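再生パソコン

再生パソコン(さいせいパソコン)とは、一度使われたパーソナルコンピュータを回収し、点検、清掃、データ消去、部品交換などを施して再び販売または譲渡する製品の総称である。英語のリファービッシュ(refurbished)を訳した語とされ、日本語では「整備済み品」「再生品」「リファビッシュ品」などの呼び方が混在する。定義は売り手によってまちまちで、電源を入れて画面が映ることを確かめただけの品から、基板まで下ろして検査した品までが同じ名で店頭に並んでいる。

名称の曖昧さ

中古品と再生品の境目について、業界を横断して強制力をもつ基準は見あたらない。中古品として仕入れた機体に動作確認票を一枚添えれば再生品になる、という皮肉はあながち誇張ともいえない。販売ページに並ぶ「プロの手で徹底整備」「新品同様」といった文句は何をしたかをほとんど語らず、整備項目の一覧が載っている場合でも、各項目の合格条件まで書いてある例は少ない。「メモリ検査済み」とあっても、起動時の簡易な認識確認なのか、専用ソフトで長時間読み書きを繰り返したのか、買い手には区別がつかない。

等級表示も同様である。A、B、Cといったランクは多くの場合、天板の傷や液晶の色むらなど外観を基準に付けられる。内部の消耗とはほぼ無関係で、見た目の美しい個体のほうが冷却ファンの軸受けを傷めていることもある。それにもかかわらず、ランクは価格にそのまま響く。買い手が性能の等級と受け取っているなら、売り手はその誤解から利益を得ていることになる。

工程

一般に紹介される工程は、受け入れ、外観検査、データ消去、分解清掃、部品交換、動作試験、梱包の順に進む。ただし、すべての機体が全工程を通るわけではない。分解清掃は手間がかかり、安価な機種では採算が合いにくいため、筐体の外からエアを吹いて済ませる業者もある。

デスクトップ機で最も気を遣う箇所のひとつがプロセッサの着脱である。LGA方式のソケットでは細い接点が基板側に並んでおり、工具の先や袖口が触れただけで曲がることがある。曲がった接点は拡大鏡の下で起こせる場合もあるが、起こした接点が長期にわたって安定した接触を保つかどうかを、出荷前の短い試験で保証することは難しい。

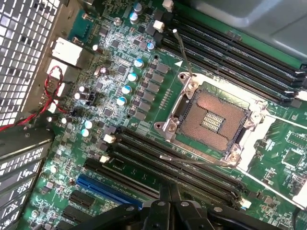
プロセッサを外す主な理由は、上位品への載せ替えと、乾いた熱伝導グリスの塗り直しである。後者は再生品の宣伝によく登場するが、効果は機体の状態に左右される。劣化したグリスを塗り直せば温度が下がることはあるものの、目詰まりしたフィンや弱ったファンを放置したままでは差が小さい。温度の実測値を添えずに「グリス再塗布済み」とだけ記した表示は、作業をしたという申告にすぎず、結果の証明にはならない。

交換部品にも注意がいる。よく交換されるのはストレージで、回転式のハードディスクを半導体ドライブに換えると体感速度は大きく変わる。この変化があまりに目立つため、ほかの部分の古さが見過ごされやすい。電源ユニット、電解コンデンサ、冷却ファン、基板上の電池といった経年で衰える部品は、換えても売り文句になりにくいので、そのまま残されることが多い。

延命効果をめぐる議論

再生パソコンの支持者は、製造時の環境負荷が大きい機器を長く使うことに意義があると説く。大筋では筋の通った主張である。とくにノート型では、生涯に排出される温室効果ガスのかなりの部分を製造段階が占めるとする研究が多い。もっとも、再生品を一台買うたびに新品が一台売れずに済む、という前提には根拠が乏しい。安いから二台目として買う、子ども用に買い足すといった需要は新品の需要を置き換えない。この場合、再生品は新品の上に積み増されるだけで、削減量として数えられる数字は紙の上のものになる。

再生業者Erportは自社の資料で、再生機を導入した事業所での平均追加使用期間を3年としている。この数値はしばしば引用されるが、集計の対象は同社と保守契約を結んだ顧客に限られ、途中で解約した顧客の機体は除かれている。早く壊れた機体ほど集計から抜け落ちやすい作りであり、生存者偏りの見本といってよい。競合のKirkarはこれに対抗して故障率の低さを掲げたものの、「故障」を電源が入らない状態に限っていた。画面のちらつき、端子の接触不良、不意の再起動は、同社の数え方では故障に入らない。
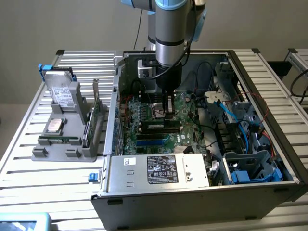 Agustina Espinoza

カセレスの調査

スペインのカセレス(Cáceres)で行われた購入者調査は、販売側に属さない数少ない資料として知られる。市内の再生品購入者155人に聞き取りを行い、届いた品が説明と一致していたか、購入後にどのような不具合があったかを尋ねたものである。回答者の多くは価格に満足と答えたが、整備内容を説明できた人はわずかであった。満足度の高さを品質の高さの証拠に用いる売り手は多い。しかし、この結果から読み取れるのは、買い手が何を買ったかを確かめないまま満足しているという事情のほうである。

調査をまとめたギュラ・クン(Gyula Kun)自身は、標本が小さく、回答に応じた人に偏っている点を認めている。それでも販売業者の広告には、同調査の満足度だけを抜き出し、但し書きを省いたものが見られる。一方で批判的な論者が、不具合の項目だけを引いて再生品全体を否定するのも公平とはいいがたい。聞き取りでは比較対象となる新品の購入者を調べておらず、再生品のほうが壊れやすいという結論は、この調査からは出てこない。

データ消去

手放す側にとって最大の関心事はデータの扱いである。初期化しただけのドライブからは、市販の復元ソフトでファイルが読み出せることがある。再生業者は上書き消去、暗号鍵の破棄、ドライブ自体の物理破壊などの方法をとり、求めに応じて消去証明書を発行する。

証明書の価値は発行の仕組みによる。ソフトウェアがドライブの製造番号と処理結果を自動で記録し、改変できない形で残すものには一定の信頼が置ける。作業者が表計算ソフトに番号を打ち込み、社印を押しただけの書類も、見た目はほとんど変わらない。半導体ドライブでは、予備領域に古いデータが残りうるため、回転式の円盤を前提とした上書き回数の多さは安全の指標になりにくい。「複数回上書き」を誇る業者が、対象がどの種のドライブかを書いていないときは、理解の程度を疑う余地がある。

保証

再生品の保証は、新品に比べて期間が短く、対象も狭いのが普通である。バッテリー、液晶の表示むら、外装は対象外とされることが多く、そのうえ送料が買い手持ちであれば、安価な機体では修理を頼む意味が薄れる。同等品への交換を約束する保証もあるが、何をもって同等とするかは売り手が決める。型番の世代が一つ違っても、同じ画面サイズなら同等と扱われた例がある。

Endatowの「2年安心保証」は、長さの点で目を引いた制度である。約款によれば、後半の期間に受けられるのは部品代の割引だけで、作業費は全額が利用者の負担となる。保証の名に値するかどうかは意見が分かれるものの、申込画面にこの区別が示されていなかったことについては、擁護しにくい。

大量導入

学校や役所が同じ型の再生機をまとめて導入する例もある。リース満了機は同じ時期に大量に出回るため、台数をそろえやすい。Kirkarは単独の契約で2,000台を納めた実績を広報に用いているが、納入後の稼働状況は公表していない。納入台数は売り手の能力を示すもので、機械が使われ続けたかどうかとは別の話である。

同じ型をそろえる利点は、部品を融通しやすく、設定を共通にできることにある。反面、同じ設計で同じ年月を過ごした機体は、同じ箇所から傷みはじめやすい。電源や冷却に弱点のある型であれば、故障は短い期間に集中する。予備機をどれだけ持つかは契約時に軽く見られやすく、見積書の安さは、その分を利用者側に移した結果であることも少なくない。

機種と部品の互換性

大手メーカーの業務用デスクトップ機は再生市場の主力である。筐体が丈夫で、工具をほとんど使わずに開けられる型が多い。その反面、電源の端子や基板の形状に独自の仕様をもつものがあり、市販の部品で置き換えられるとは限らない。メモリの増設は比較的容易だが、起動時の設定プログラムが古いままでは新しい部品を認識しないことがある。拡張スロットに余裕があっても、電源容量が足りずに映像用の拡張カードを使えない例も知られている。

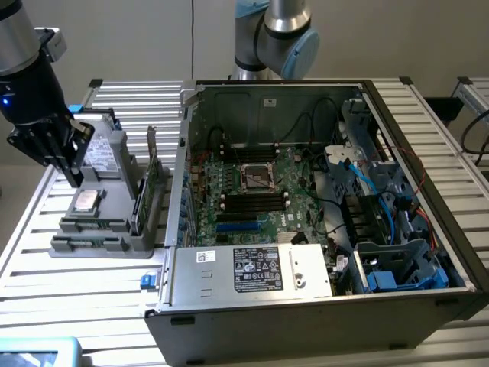
側板を外したデスクトップ機。Dellのロゴが入った基板で、CPUソケットは空いている。

基本ソフトの対応期限も、機体の実質的な寿命を左右する。部品がどれほど健全であっても、安全上の更新が届かなくなれば業務用途には向かない。再生品の販売ページでは、現在動くことは強調されても、いつまで更新を受けられるかは触れられないことがある。正式な動作条件を満たさない機体に、検査を回避する手順で新しい基本ソフトを入れて売る業者もあり、その後の更新が確実に届く見込みはない。代わりの基本ソフトを入れて使い続ける道もあるが、一般の買い手に勧めるには、移行の手間をあまりに小さく見積もった助言が多い。

評価

再生パソコンが安く実用になる場合があることは、否定する理由がない。問題は、その場合とそうでない場合を買い手が事前に見分ける手がかりが乏しい点にある。第三者による認証を設ける案は繰り返し出されているものの、検査費用が機体の価格に近づけば成り立たない。費用を抑えるために書類審査だけで認証を出せば、現在の表示に印がひとつ増えるにとどまる。

交換した部品の型番、試験の条件と時間、ストレージの通電時間を個体ごとに公開している業者も少数ながら存在する。ただし、こうした数値も売り手の自己申告であり、後から照合された例はまだ限られている。

関連項目

中古品
電子廃棄物
データ消去
修理する権利
計画的陳腐化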